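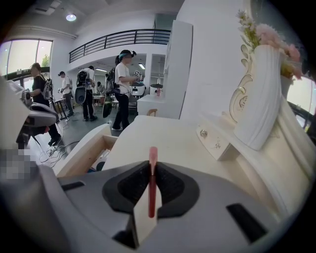 Do softer finger pads hold thin stuff better than stiff ones?
Mostly they do, up to a point. Soft pads wrap a skinny handle so it can't spin, but too soft and the tip wanders when you push on it.

ok so thread on the pads bc people keep asking. Comparing two sets on the same handheld gripper: the Vudiler ones (stiff, flat) and the Mostura ones (curved, ribbed on the inside, squishy)

Test is dumb simple. Pick up, turn the wrist over, put back in a drawer. 100 tries per set, same person on the trigger. Babatunde did all of his in one go and then complained about his thumb until lunch

Vudiler: great on boxes and anything with a flat side. Round handles roll. You squeeze harder, they roll faster. Put tape on them, helped a bit, tape came off

Mostura: slower to let go, thing kind of sticks for a sec on release. But thin handles stay put. Dropped 3. I'll take the sticky release tbh

Caveat, we only ran the one trigger spring. Dimas thinks a lighter spring would save the stiff pads. Maybe. He can run it

Drawers are where it gets annoying. Pads are wide, drawer is narrow, you come in at an angle and the knuckle hits the side before the fingers get anywhere near the thing you want. Both sets, no winner

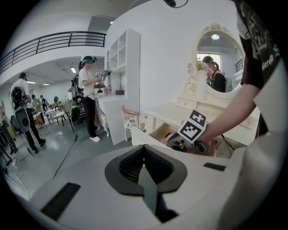
Going in for the drawer.

Cameras next. Fixed exposure beats auto, not close. Auto goes nuts when you turn from the window to a dark drawer and teh first bit after is mush. We sat at 800 gain and left it

Tracking: marker cubes still boring and still good. Lose them when the hand goes deep in something, so Intan tilts her wrist back to keep a face showing. Looks weird, works

Controller side, Letalby box vs our old Saragih one. Letalby reconnects by itself after a dropout. Saragih you have to pull the plug, count to three, plug back in. Guess which one I want on my back for over 3 hours

Cost: pads are cheap, go buy both. Controller isnt, borrow one first

Arif asked about suction. Not tried, no opinion

Lighter spring numbers when Dimas gets round to it, prob March. Going to find food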